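Wer schreibt eigentlich die Hausordnung für den Toaster?

Ich gestehe, ich mag Regeln. Das hat mir in meinem Berufsleben nicht nur Freunde gemacht, aber wenn irgendwo ein Zettel an der Wand hängt, lese ich ihn, und zwar bis unten. Seit ich bei Nimis im Labor mitarbeite und dort die Sicherheitsanweisungen pflege, lese ich sie nicht mehr bloß, ich schreibe sie auch. Und da bin ich ins Grübeln gekommen, denn unser Regelwerk ist inzwischen 595 Zeilen lang und ich fürchte, es taugt an einigen Stellen nichts.

Geschrieben haben wir es nämlich für die großen Sachen. Quetschstellen, Not-Halt, Geschwindigkeit der Arme, Abstand zum Menschen, alles drin, alles ordentlich nummeriert. Für Haushaltsgeräte gibt es genau einen Absatz, und der stammt aus der Zeit, als wir mit Tassen und Schwämmen geübt haben. Eine Tasse kann herunterfallen, dann fegt man sie auf. Ein Toaster hat glühende Drähte, und das ist doch bitte etwas anderes!

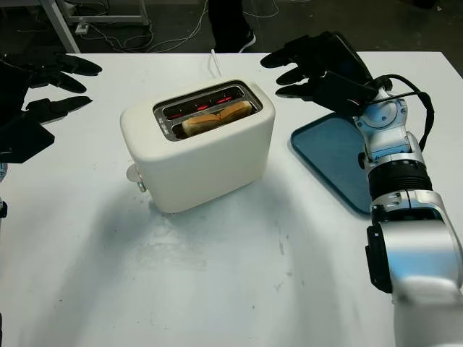
Choi hat mir dazu geschrieben, ich würde mal wieder übertreiben: Jedes Kind lernt irgendwann, wie man Brot toastet, und kein Mensch hängt dafür eine Dienstanweisung in die Küche. Wenn ihr jeden Handgriff regelt, kommt ihr im Labor nie über das Frühstück hinaus.

Schöner Satz, habe ich gelacht. Stimmt aber nur halb. Ein Kind lernt das Toasten, während meistens jemand danebensteht, und dieser Jemand sagt: Finger weg von den Drähten, keine Gabel hinein, und wenn es qualmt, rufst du mich. Das sind sehr wohl Regeln, die hat bloß keiner abgetippt. Bei einer Maschine muss man sie eben abtippen, und wer das schon einmal versucht hat, der weiß, wie mühsam es wird. Was heißt denn »wenn es qualmt«? Ab wann qualmt es? Merkt der Roboter das, oder merke ich das? Und wenn ich gerade auf den Bildschirm schaue?

Mein Vorschlag ist deshalb recht bescheiden. Wer mit einem heißen Gerät arbeitet, bekommt eine eigene, kurze Karte, höchstens zwölf Punkte, lesbar in einer Minute. Ganz oben steht, wer gerade die Aufsicht hat, und zwar eine einzige Person. Danach kommt, wie man den Strom wegnimmt, ohne über den Tisch zu greifen, solange die Arme unter Spannung stehen. Das klingt banal, aber ich habe in elf Versuchsbeschreibungen nachgesehen, und in acht davon stand dazu kein Wort. Da heißt es dann »Gerät ausschalten«. Ja, wie denn? Am Hebel, am Stecker, an der Leiste?
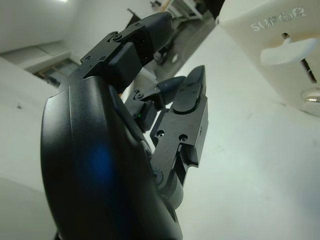 Bei den Händen bin ich übrigens strenger als die meisten im Team. Gelenkfinger haben viele Spalten und kleine Schrauben, und in Spalten sammeln sich Krümel. Wer einmal eine Tastatur über dem Schreibtisch ausgeklopft hat, ahnt, was ich meine. Also gehört auf die Karte auch: nach jeder Brotsitzung durchsehen, und zwar mit der Lampe. Und dann bitte eintragen, wer nachgesehen hat (ein Haken ohne Kürzel zählt bei mir nicht, da können sich alle beschweren, wie sie wollen).

Worüber wir noch streiten, ist der Abstand. In Grurport, wo ich im September bei einem Fachtreffen war, vertraten viele die Ansicht, bei langsam fahrenden Armen dürfe man ruhig nah an den Tisch heran. Kann man so sehen. Ich finde nur, dass »langsam« und »heiß« zwei verschiedene Gefahren sind, und die eine wird nicht kleiner, wenn ich die andere im Griff habe. Eine Scheibe Brot, die im falschen Moment dort landet, wo meine Hand liegt, ist auch bei gemütlichem Tempo kein Vergnügen.

Bei Nerkcombe, mit denen wir Unterlagen austauschen, gehen sie den umgekehrten Weg. Dort wird erst einmal alles mit kaltem Gerät geübt, bis der Ablauf sitzt, und eingeschaltet wird erst nach einer Freigabe. Das kostet Zeit, klar, und es hat auch einen Haken: Ein kalter Toaster verhält sich nicht wie ein heißer. Das Brot ist weicher, es springt nichts hoch, man übt also an einer etwas geschönten Welt. Trotzdem würde ich die Freigabe sofort übernehmen. Zwei Unterschriften, fertig, das schaffen wir sogar vor dem ersten Kaffee.

Ach ja, und der alte Absatz mit den Tassen und Schwämmen? Den würde ich stehen lassen - für Tassen und Schwämme ist er nämlich wirklich gut. Die Karte für heiße Geräte liegt als Entwurf im Gruppenordner, Anmerkungen bitte direkt hineinschreiben, und wer einen Punkt streichen will, schreibt dazu, welchen er stattdessen haben möchte.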